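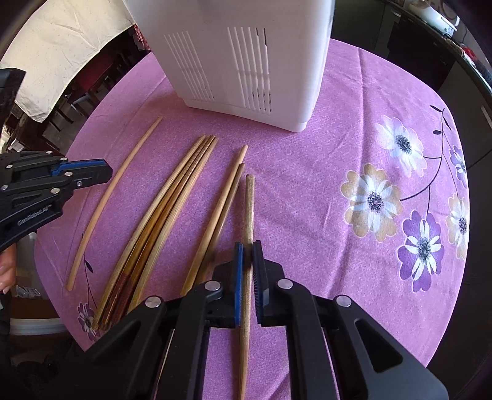 Why does the dough from the Retdale flour tear when we stretch it, and the one from Dircombe does not?
I think it is mostly the resting time. The Retdale flour takes the water slowly, and we were stretching it before it was ready.

October, second notebook. Started 8 in the morning.

Continued with the noodle dough. Same recipe for both bowls: 800 g flour, salt as on the card, water from the jug that stood overnight in the kitchen. I mixed by hand until no dry flour was left on the bottom, then covered both bowls with a plate.

Retdale, first try: short rest, then rolled and pulled. It tore in the middle at the second pull. The edges were rough, like torn paper. I put the pieces together again and left them under the plate while I worked with the other bowl.

Dircombe, first try: same short rest. Pulled without trouble to the length of the board. A little sticky at the ends. Next time less water, one spoon perhaps.

Retdale, second try, after a rest of over 2 hours: much better. The surface was smooth and it came back slowly when I pressed with the thumb. It tore only once, close to the end, where I had pressed it too thin with my fingers. So my note from the last notebook ("weak flour, do not buy") was too quick and I have crossed it out.

Boiling: both batches in the wide pot, a handful at a time. The Dircombe noodles were soft already when the Retdale ones still had a hard center. I wrote down 10 for the Dircombe salt in the tasting table, but this was a mistake of the column, it should be 8. Corrected in pencil.

The Bostgate scale shows a different weight when it stands near the window. I moved it to the shelf and weighed the flour again, now it is stable. Please do not put it back.

Still open: does oil on the dough during the rest change something? The Garg recipe asks for it, but does not say how much. I will try with one thin layer and the Retdale flour only.

To buy: salt, cloths for covering. The plate leaves a dry ring on top of the dough.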